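Planby Robotics Laboratory
Handout 4: Teaching a Task by Remote Control

Students work in pairs at the Taipe station. The operator guides both arms with the Gunard hand controllers.

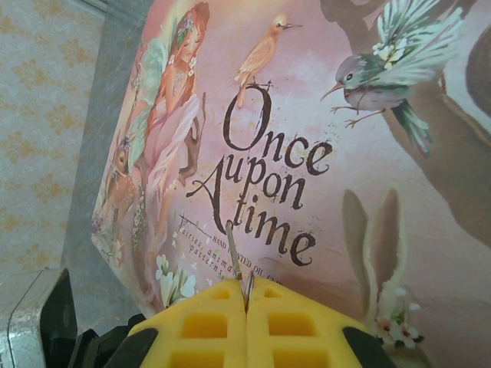
Keep the first contact with the lid light. Recording starts before either arm moves.

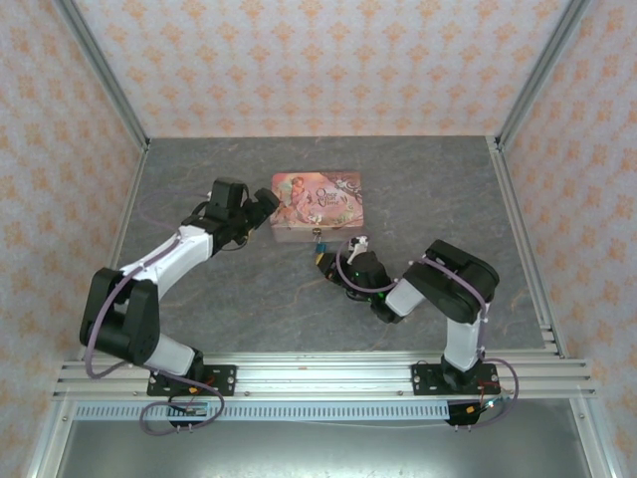 Each pair submits five complete demonstrations. Vary the angle of the tin between trials and keep the arms within the walls.

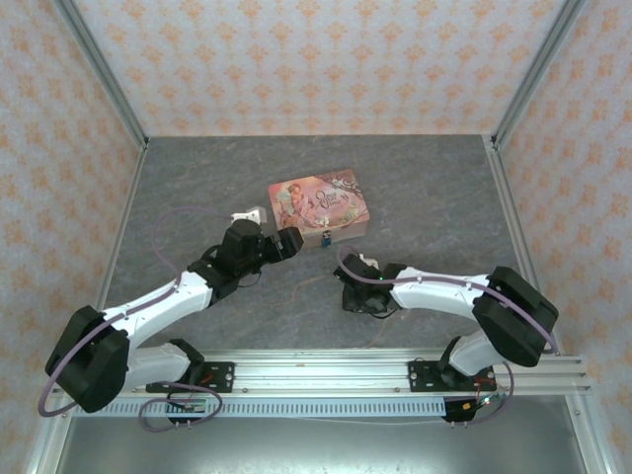 Pauses longer than four seconds must be noted in the log. Review the wrist views before submission.

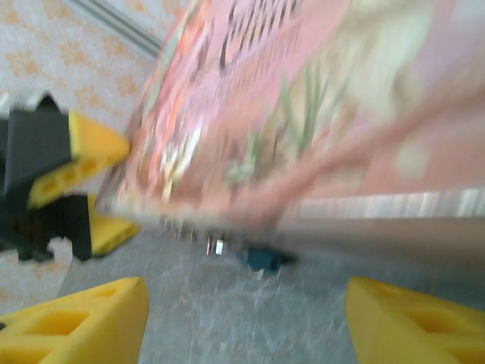
Figure 4. Wrist view: the other arm grips one end of the box.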